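So I finally gave up on my old episode logger. It was one Python script that I wrote in April, and it had grown to over 1,000 lines, most of them me arguing with timestamps. The trouble was always the same: the wrist streams and the joint states drifted apart, and by the end of a long episode the policy was learning from a gripper that closed before the picture said it did. Ugh!

Josefina Paredes kept telling me to stamp everything at the driver and sort it out afterward, so that's what I did. The new one is called Tapia (don't ask) and it has 2 processes — one that only writes and one that only checks.

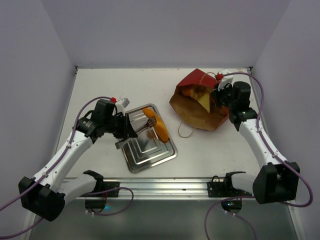

Bakery bag task, two arms, one bag, one tray.
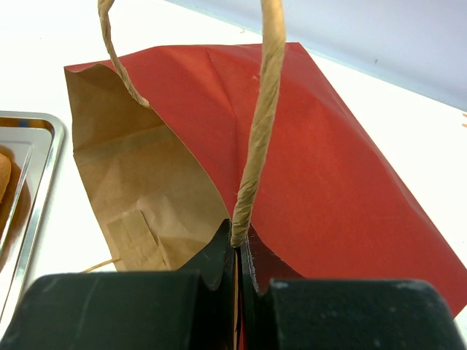

What I like best is the checker. It replays each episode against the commanded gripper width and flags any spot where the lag goes over 12 milliseconds. Bimanual stuff was always the worst for this, with both arms fighting for the same bus, and now I can see which side is late instead of guessing. Pilar Montecinos wants it to drop bad episodes automatically. I'm not there yet, I'd like to look at them myself for a while!

Next up is the config loader, which still chokes if you rename a camera halfway through a session. I'll push the code once I've cleaned out my swear words from the comments.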